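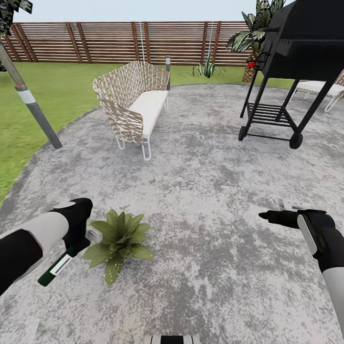 Gulteo unit at work on a simulated patio, with a small succulent between its two arms

Gulteo is a two-armed robotic system used for patio setup and tidying at the Rieger garden furniture showgrounds in Bestham. It handles small objects left on paved display areas, a task formerly done by hand by the grounds staff. A second site, in Wevville, uses the same system on a smaller scale.

Background
The Bestham showgrounds hold 40 furnished patios, each with seating, plants and cooking equipment. Before the system was introduced, staff cleared and reset the patios before opening and again in the late afternoon. Bending and kneeling on hard paving made up a large part of each shift, and knee and back complaints were the main subject of the 336 entries in the site's work health log.

Operation
New tasks are first built and tested in a computer simulation of a patio. An operator guides the arms through picking up an object, moving it and setting it down. A task is released to the grounds once the operator and a member of the grounds staff have both approved it. The Bestham library holds more than 700 recorded runs, most of them involving plants, pens, bottles and other light items. Furniture and grills are still moved by people. 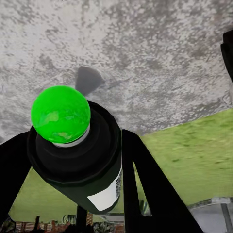 Simulated grip on a black cylinder with a white label, a green sphere at its upper end

Effects on staff
No positions were cut when the system was introduced, but the content of the work changed. Four of the nine grounds workers trained as operators and now spend part of the week indoors. Plant care, customer questions and the arrangement of displays take up more of the remaining hours. Operators receive a higher hourly rate; the other staff do not — a difference that was raised in two rounds of pay talks and remains unsettled.

Some workers have reported that the early shift is quieter and more solitary than before. At Wevville, where a single operator covers the whole site, shifts were rearranged in April so that two people are present whenever the arms are running.

See also
Rieger showgrounds
Grounds maintenance
Remote operation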